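Workshop tips: keeping wires tidy on a small bench

Quick one this time, Gladys wants the table back by tea.

Most of the mess on a bench is cable. Tools you can hang up, cable just lies there and gets caught on your sleeve. So, in no real order:

Put something pale under your work. Big sheet of white paper does it. Dropped screws show up, so do snipped ends. Swap it when it gets grubby. I buy mine in packs of 200 sheets from the art shop in Brendville and a pack lasts ages.

Leave slack wherever a thing bends. A lamp arm, a hinged lid, anything with an elbow. Too tight and it tugs at the plug every time you move it. Move the joint all the way both ways by hand before you tie anything down.

Boards flat on the table, next to the thing they belong to. Not stacked. Never on a metal tin lid (Kibet, I am looking at you).

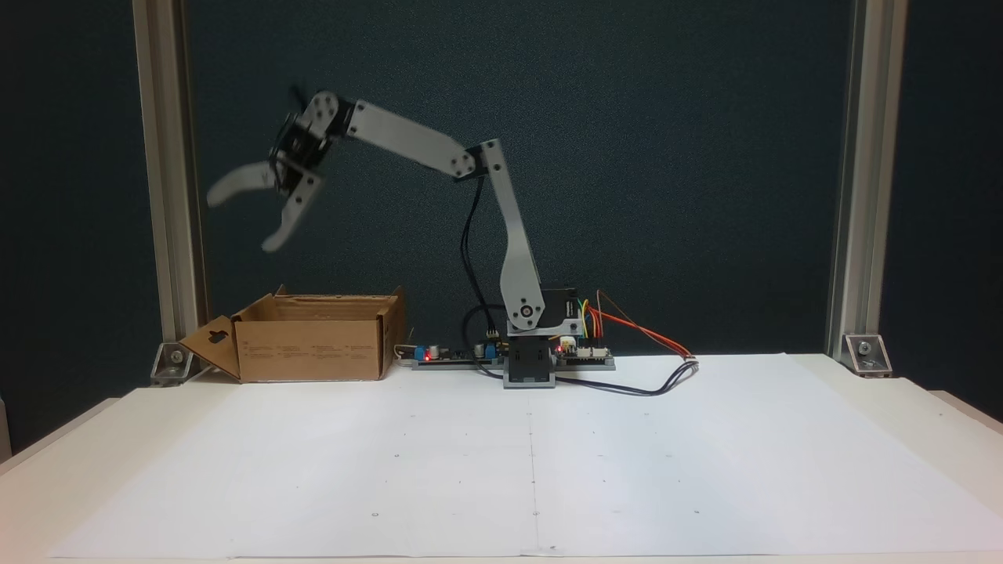 Cable looped down the side of the lower link, boards either side of the base.

Colours. Pick a scheme and write it on the inside of a cupboard door. I had red as power on one job and red as whatever was left in the drawer on the next, cost me 2 evenings in December.

Check for lights before you unplug. Little red LED on means power's still getting in somwhere. Switch off at the wall, then pull.

Small screws: egg box. Lid shut. Long ones one end, short ones the other.

Twist ties off bread bags are fine for holding a loop while you work out where it wants to go. Proper cable ties last, once your sure. Trim the tails flush or they scratch like anything.

Jars for offcuts. I keep 3, long, medium and bin. Anything under 6 cm goes in the bin one, I never use it however much I think I will.

Wipe down with a dry cloth, no spray near the boards.

Hamisi asked about labels, masking tape and a biro, folded over like a flag. Put one at each end of the cable or you'll be tracing it with your finger again.

More on drawer dividers when I get the saw back from Brian.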